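Grinasel Solid Colour Soap Dye Bars
Sold by Clolis Craft Supply

Item 3410
Price: $19 per bar
In stock, ships from Grovham

Hi, Ghazal Yazdani here. I make soap, I sell soap supplies, and I've been asked about these dye bars so many times at the Grovham market that I finally sat down and wrote the page properly. Grab a cuppa, it's a long one!

Grinasel bars are solid colour for melt-and-pour soap and candles. You shave off what you need with a vegetable peeler, drop it into your melted base and stir until it's gone. I used liquid colours for years and I still keep a few around, but I was forever tipping in too much and ending up with lavender soap the colour of a school jumper. With a shaving you can go a little at a time, and if you overshoot you've only yourself to blame (I have, often).

What I use them for

Mostly loaf soaps. Clear base takes the colour beautifully and comes up like stained glass. White base gives you softer shades, so the Brick goes a dusty terracotta and the Billiard goes something like sage. I love them both in white, and I'd pick Brick for anything with orange or clove in it.

Candles are a bit different. The bars melt happily into soy and paraffin, but soy will always pull the colour paler as it sets. Pour a test tealight first and leave it overnight before you judge it. I've had people email me in a panic an hour after pouring, and by breakfast it was fine.

I don't use them in cold process soap. I tried a batch back in August and the green went a very sad khaki, lovely smell though. If you make cold process, have a look at the Khosravi powdered clays instead – they hold up much better and I've a whole page on them.

How much to use

Start with 1 g of shavings per kilo of base for a pale tint and go up from there. I stop at 4 g. Past that you'll get coloured suds, and coloured suds means coloured face washers and a cranky household. One 50 g bar does me a good long while, and I'm pouring most weekends.

Stir with something metal or silicone. My nice beech spoon has been pink for two years.

Colours

Brick – warm red-brown, my bestseller by a mile
Billiard – deep green, looks nearly black until you melt it
Mustard – exactly what it says
Ink – blue, a touch purple in clear base
Chalk – white, for making a clear base cloudy

Billiard and Ink can be mixed for a really good teal. Two parts Ink to one part Billiard is where I'd begin. Brick and Billiard together make mud, please don't.

Storage

Keep them in the paper wrap, somewhere dry and out of the sun. They'll get a whitish bloom on the outside if the shed heats up and cools down a lot. It wipes off with a bit of metho on a rag and the colour underneath is the same as ever. Don't store them touching a lighter colour with no wrapper on. I've got a Chalk bar with a green stripe down one side that I can't sell to anybody, so it lives in my own kit.

Good to know

Not for lip balm, not for bath bombs (they leave a ring around the tub), and not for food, obviously. Patch test your finished soap on your inner arm before you hand it around to the whole family. Shavings stain grout and pale benchtops, so put some baking paper down first.

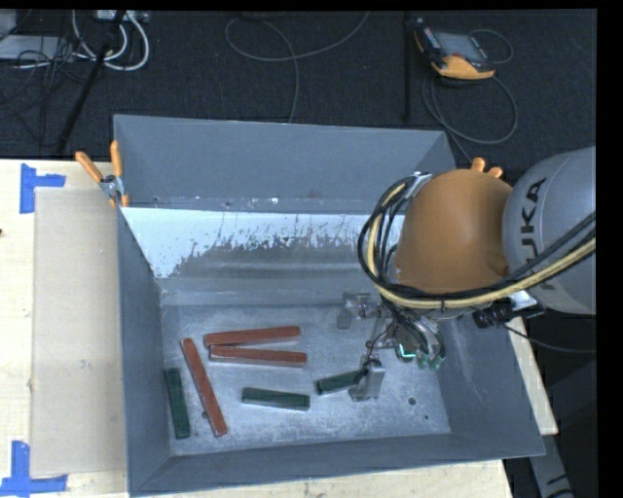
Long red-brown bars and shorter dark green ones.

Postage

Flat rate anywhere in Australia. Orders in by noon go out the same day, Monday to Thursday. Friday orders wait until the next week, as the post office at Grovham shuts early and I've given up racing it.

Going further than five bars? Email me before you order and I'll work out a combined price, particularly if you run classes. I can also split a bar in half if you're only after a taste of a colour – pop a note in the comments box at checkout and tell me which one.

Returns

If a bar turns up snapped, it'll still melt perfectly well, but send me a photo and I'll sort you out with a credit. Unopened bars can come back within 30 days. Once you've shaved it, it's yours!

Goes well with

Clolis clear melt-and-pour base, 1 kg
Clolis goat's milk base, 1 kg
Silicone loaf mould with lid
Khosravi powdered clays, set of four
Stainless stirring spoon, long handle

Page updated October 23, 2026. Mustard is running low and the next lot is still on its way, so order soon if you need it for Christmas soaps.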